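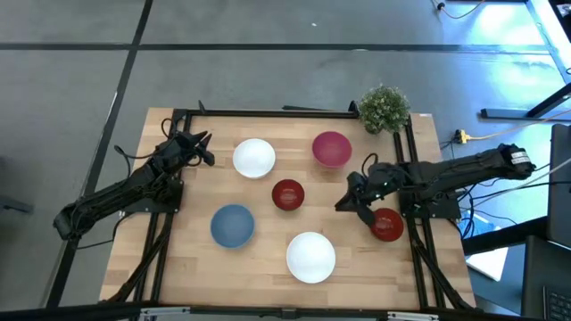 1/ OK, long-promised thread on the two-arm table. It's been living in our shared workshop in Clitham since October and people keep asking me about it over the kettle, so I'm putting it all in one place and then I can just send a link.

2/ The short version: two black arms, one on each side of a wooden table, facing inward. They're supposed to work together. Right now they mostly work near each other.

3/ The table was the easy part. I wanted real weight under everything, and I like the butcher-block look, so there. Pylyp Marchuk says I picked it for vanity and he's half right. The other half is that the first table was a folding one and the whole thing swayed every time an arm stopped short.

4/ Rails! If you take one thing from this thread, put rails down before you bolt anything. I drilled the first table directly, then found out I wanted the arms closer together, then found out again. Now the base plates sit across black metal rails on each side and I can slide them when I change my mind (often).

5/ The current job is stacking bowls. Six of them, different sizes and colors – a couple of white ones, a blue, a magenta, two reds. Spread them out, have the arms bring them together, nest them. My niece could do it at 13 months. The arms and I are still talking about it.

6/ Why bowls? They're round, so you can grab one anywhere on the rim and it doesn't matter how it's turned. That sounded easier. Then you learn that a rim is thin and curved and the fingertip has to go down inside without shoving the bowl sideways. A few millimeters off and you're playing air hockey.

7/ Shiny ones are their own headache. The dark red one catches the ceiling lights right in the bottom and my detector would swear there was something in it. Matte blue has never given me a minute of trouble. Buy matte bowls.

8/ Software side: I'm using Kartha, which is the little control program Eylül Başaran wrote for her own arm and then very kindly made work with two. It's 442 lines in the main file and I understand maybe half of them. She answers messages at 1 in the morning, bless her.

9/ The biggest thing she added is a "no-go" strip down the middle. One arm in it at a time, the other one waits. Before that I had the wrists meet over the table at speed and the noise made somebody in the next bay drop a whole tray of screws. Sorry again.

10/ Cables. Oh boy. I left loops over the wrists so nothing gets yanked when they turn, and that's been great. Everything past the edge of the table is still a nest. I have a bag of 100 cable ties and a real plan for it and I've had both for weeks.

11/ Numbers, for those who asked: nearly 1000 tries logged so far. Picking up a single bowl is pretty dependable now. Nesting two is good on a good day. All six in one go, I've had it happen exactly twice and one of those times I was in the bathroom, so I only have the log.

12/ Someone asked about the plant. It's a plant. I like it there.

13/ What I'd do differently: start with one arm. I know, I know, everyone told me. But the second one doubles the wiring and the calibration and you end up debugging the left side for an hour when it was the right side's mount that had worked loose.

14/ Next up is fingertips. The pointed ones are lovely for getting at a rim but they don't have a lot of grip, so Pylyp is going to print me some with a softer pad. If those work I'll post the files.

15/ Also thinking about a cup or two in with the bowls, once I trust it. Handles scare me a little.

16/ Going back in around 7 tonight to redo the left arm's calibration, if anyone in Clitham wants to come and heckle. Bring snacks!

Last updated: October

More from this author
Hireck motor drivers, six months in
I fixed the Lumness desk lamp (again)
Sorting a coffee can of mystery bolts
Which shop vac for a shared space?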